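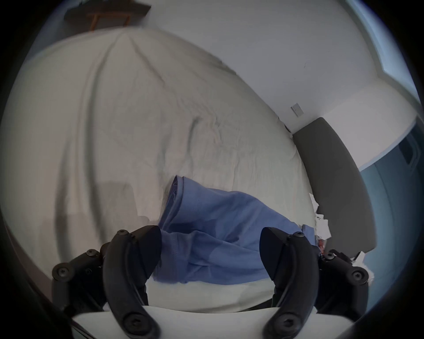
The Price of a Folded Shirt
Small groups are now planning their first budget for household robot work. Most of them begin with the wrong line.

Jan 30, 2019

When a small company decides that it wants to teach a machine to handle clothes, the first meeting is usually about the arm. Which arm, how many joints, how much it can lift, how long the delivery takes. I have sat in several of these meetings and I have made the same mistake in my own planning. The arm is the biggest number on the page, so it gets the most talk. The smaller numbers are written under it quickly, and in July, when the money is nearly finished, they are the ones that hurt.

At Pukis, a young firm with its workshop in Clellberg, the first budget had one line for the arm, one line for computers and one line called "other." Under "other" were the hand grippers, the cameras, the storage, the rent of rooms and the hours of the people who do the recording. By the end of the first half of the year, "other" was larger than the two lines above it together. The firm has since turned the plan upside down. It now pays for the hand tools and the hours first, and it leaves the arm for the next budget year.

This order sounds strange until one looks at what the work consists of. A person takes a gripper in the hand, goes to an ordinary bed in an ordinary room, and handles a piece of clothing. Then the person does it again. The arm is needed later, when there is something for it to learn from. If it is bought too early it stands under a cover and its guarantee is running.

What does a hand gripper cost? The answer depends very much on who builds it. Pukis asked for offers from two suppliers. Navickas, a machine shop, offered a finished tool with metal fingers for $1,168 each, camera not included. Lanulska sells a kit with plastic fingers for $744, and the buyer has to put it together. On paper the difference is clear and the cheaper one wins. But the kit needs most of a working day from someone who is good with small screws, and the fingers wear at the tips. A spare pair is $40. The firm bought the kits and is content with them, though the plan for this year has a much longer line for spare fingers than the plan of last year.

I would advise to ask any supplier three things before the price is discussed. How long do the finger tips last on cloth, which is softer than boxes and bottles but needs many more closings of the hand? Can the screws be bought in a normal store, or only from the maker? And if one finger breaks, must the whole hand be sent back? A tool that is away for repair for two weeks costs more than its repair, for the person who uses it is still paid. 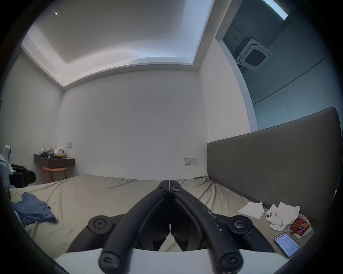

Lanulska sees the matter differently, and told me that customers worry too much about wear and too little about how many tools they own. In its view a group that has only one gripper has in practice none, and the second should be in the first order, even if the camera for it must wait.

I think this is a fair point, although it comes from a seller. The first tool will have a loose joint at some moment, and this moment will be in the middle of a session. With a second one on the shelf, the session continues. Navickas gives its customers a tool on loan while a repair is made, and this should be counted as part of its higher price. I did not count it when I first compared the two offers, and my comparison was therefore not correct.

The next line is rooms. Many planners want to build a test room, with a bed, a shelf and a lamp, all bought new. It looks serious and visitors like it. The trouble is that one room gives only one kind of light, one wall and one bed, and a machine which has learned there may be lost in the next house. Pukis had put $1,000 in its plan for furniture. It spent almost nothing of this and used the sum to pay for time in real bedrooms, with the things people really keep on their beds. Phones, chargers, tissues, a snack. A planner who wants a clean bed should ask whether the future customers will have one.

Clothes are also a line, but a small one. Buy them used, in different sizes and different cloth, and wash them often, as new cotton is stiff and lies in another way. It is useful to have many pieces in plain colors and some with a print. I would not spend much thinking on this. It is the only part of the budget where a mistake can be repaired in one afternoon.

Hours are the line where I have seen the worst guesses. Planners take the time for folding one shirt and multiply it. They forget that the shirt must be made messy again, that the battery must be changed, that the files must be copied and looked at, and that some of them will be thrown away. They forget also that a hand gets tired. The tool is not heavy in the first ten minutes. In the third hour it is heavy, and the movements become lazy, and lazy movements are what the machine will copy. Pukis now plans short sessions with a change of person between them, so it pays for more travel and receives better recordings.

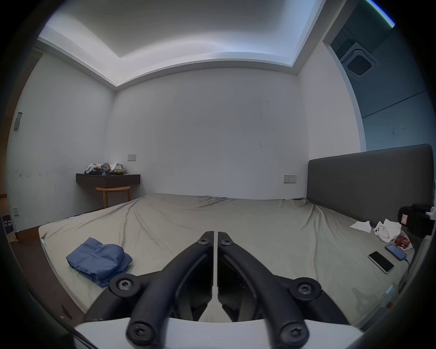 A hand gripper over a bed, with a folded blue garment to the left.

Storage comes last in most plans and should be higher. Video fills disks faster than one believes. You need a second copy, in another building if possible, and somebody must have the duty to check that it can be opened. Put the yearly cost in the plan and not only the price of the disks, for you will keep the old recordings longer than you intend.

If the budget is small, my order would be this: two hand tools with spare fingers, then paid hours, then storage, then rooms. For the arm, ask for an offer now, so that you know the delivery time, and sign nothing. Prices for arms have been moving, and the model which you want today may not be the one that fits your recordings next year. Pukis has such an offer in a drawer in Clellberg. It is valid until July.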